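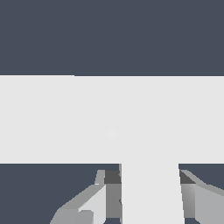
A simulated gripper with its fingers either side of the stem of a T-shaped part. Render shown at the Skoldale open day.

I went to the Skoldale open day in December expecting machines. There was one, behind a rope, and it moved for 5 minutes at eleven o'clock. The rest of the morning was spent looking at a screen.

I think that was the right choice, and I think they should have said so on the poster.

The screen showed a simulation. A plain pale T, two grey fingers on either side of the stem, a dark background and nothing else. Fatima Nkuna, who ran the session, told us the software had tried the same grasp 2,000 times before anyone switched on a motor. In 700 of those tries the part slipped or twisted. She put the bad ones up as well as the good ones, and people asked far better questions about them.

A man near me from Fordale complained that it looked like a cheap video game. It did. The fingers are all flat faces and the T has no surface to speak of. But a visitor can follow it. You can see where the fingers meet the stem and ask what happens if they meet it higher up.

My objection is a different one. Kgomotso Mokoena said the simulated results were "as good as" shop floor results, and moved on. I would have liked a figure for that. Real parts come with oil and burrs on them. If Skoldale wants local firms to spend money, it should run the real arm for an hour and let us watch it drop things.

I would go again. The tea was in the Millis room, up two flights of stairs.

Search this site Enter keywords Go

We use cookies to remember your settings. Accept Manage

Related
Is the Naidoo line worth copying?
What small workshops want from a robot
Letters: apprentices and automation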